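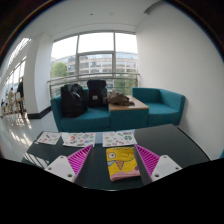
The Skirnivex Open Day is a yearly public event at which the robotics workshop Skirnivex shows its work on the handling of soft and flat objects. It takes place in July in the Destico building in Skarkomness, and the entrance is free. The event is organized by the engineer Sibel Yurt, who also founded the workshop.

History

The first open day was a small demonstration for the neighbors of the building and lasted one afternoon. It had 2 stations, and most of the visitors were families. In later years the program became longer, and the last edition had 26 stations and received 3,160 visitors during its 6 days. The present rules for visitors were published on 5/22/19 and have been changed only in small points after that.

Demonstrations

The main subject of the event is the handling of everyday things. Cloth is considered a difficult material for a robot, as its shape changes each time it is touched. Paper and sticker sheets are difficult in another way – they lie flat on the table and offer almost no edge to hold. For this reason the demonstrations use printed cloths, sheets of stickers and similar objects, and the tables stand in the ordinary rooms of the building, next to the seats and windows, where the light changes during the day.

Many of the stations use a gripper with two ribbed fingers which become narrow toward the tip. At a part of the stations the gripper is a tool that a person holds in the hand. The person does the task slowly, and a camera on the tool records it. The recordings are later used for teaching a robot arm the same task. Visitors may try the tool after a short introduction, and children can do so together with an adult.

Mahlangu table

The best known station is called the Mahlangu table, after the room in which it was first shown. The visitor must fold a cloth in half and then in half again, and must not touch it with the free hand. There is no prize and no time limit. According to Yurt, the failed attempts are also kept, and she has described them as "the more useful half of the day."

Reception

The event is well liked by local schools, and several of them come every year. Some visitors have complained that the robot arms are shown only in the morning and that the talks are hard to hear from the back of the hall. Since the most recent edition, the talks are given in a separate room on the upper floor.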